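Section 4 – Laying out the sheet and the block

Kukari bench kit, set-up guide. Rev. July. Written up quick by Yu-ting Lai, fixes welcome.

Do section 3 first (table wiped, no crumbs, no grit). Then you want three things out of the box: printed sheet, small wooden block, and whatever you're using on the cables.

1. Sheet on the wood, printed side up. You should have a circle outline and a vertical scale of little tick marks. Print is faint. Normal.

2. Don't fuss about getting it square to the table edge. A bit askew is fine – the scale only has to be right against the circle, and that's printed.

3. Block goes on the lower part of the sheet. Lie it flat, seam running up and down the page. 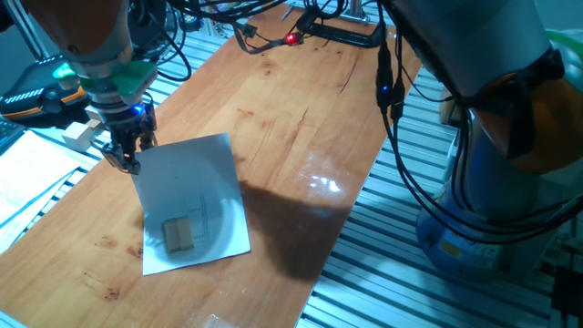
2 min read

4. Clamp cables at the far edge of the table. Snug, not crushing. CAUTION – never clamp on the paper side, a jaw will dent the finish and you'll be looking at that dent forever.

5. Check your light. The varnish is glossy so an overhead lamp makes a bright patch. If the patch lands on the scale, move the sheet, not the lamp. Shadow next to the paper is OK. Shadow over the ticks, no.

Note on tabletops: ours is an old Keskinen board, 173 cm long, dark grain, some reddish stains, one long streak that looks like a crack. Run a fingernail along yours. If the nail catches, keep the sheet well clear of it or the block will rock. Stains don't matter. Do not sand them out, you'll go through the varnish and then the colour never matches.

6. Corners. Paper that's lived in a tube wants to curl, usually the top edge. Put it under a heavy book for 60 minutes before you start. Small lift at the top is tolerable, lift under the block isnt.

7. Check the block is inside the circle. Not touching the line. If it's over, pick it up and set it down again – dragging it rucks the paper.

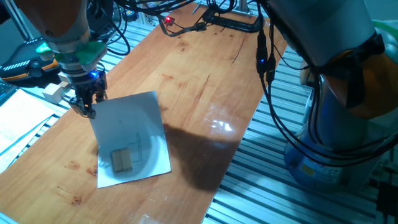 8. Write the sheet number in your log, then leave the table alone. No mugs. No leaning. If somebody bumps it go back to step 2.

CAUTION – no tape on the varnish. Clernach low-tack is the only one I'd risk and even then peel it the same day.

Spare sheets: print at 100%, plain white, no "fit to page". Check the printed scale against a real ruler before you throw out teh old one. Dundov blocks are the same size as the kit ones and can be swapped in.

Next: Section 5 – Packing down

Comments (3)

mossvale_pete
Printed mine with fit to page on. Whole arvo wasted. Maybe put that bit up the top?

R. Tan
Book trick worked, ta. Mine had been rolled up in the garage since last winter.

benchgoblin
Step 7 – how close to the line is too close? Mine's nearly on it and seems ok so far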